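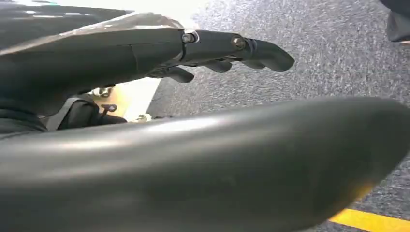

Learning to sleep again, one boring evening at a time

I used to be a wonderful sleeper. I could nod off on a bus, in a dentist's chair, once even at a wedding (a very nice wedding, I should add). Then somewhere around my last job change it all went sideways, and by September I was lying awake most nights, going over grocery lists and things I'd said to people years ago.

So I did what I always do, which is buy something. First came an Evine pillow, which is lovely and cool and which my dog now believes is hers. Then I tried Cirero, a tea that smells like a hayloft and tastes a little bit the same. I drank it faithfully for 10 nights. I can't say it did much, but I did enjoy having a warm mug to carry around the house.

What has helped more is dull stuff. I go to bed at the same hour, even when there's a good movie on. I read paper books, and the slower the better – I'm on page 273 of a history of canals, and I have never once made it through two chapters in a row. The old Engström lamp from my aunt's house sits by the bed with the weakest bulb I could find.

Screens after supper

The hardest part has been the laptop. I love my laptop! I tell myself I'll answer one email and the next thing I know I'm comparing prices on garden hoses and it's nearly midnight. My rule now is that it gets closed at 8 and stays in the kitchen, and I've put a sticky note on the lid that says Standby, which was meant for me more than for the computer. I slip up plenty, mostly when there's work I should have finished in the afternoon.

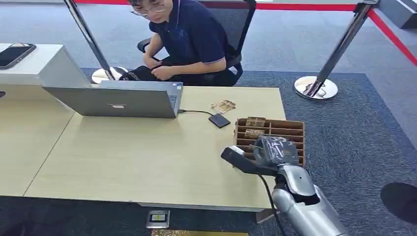
Head down at the laptop, cable and all.

I still have bad nights. Last week I was up at 2 in the morning eating crackers over the sink and feeling very sorry for myself. But I went back to bed, read a bit more about locks and towpaths, and woke up to the dog standing on my hair. If you have a tea that tastes better than mine, please leave the name in the comments – I'm down to my last few bags and not all that eager to order more.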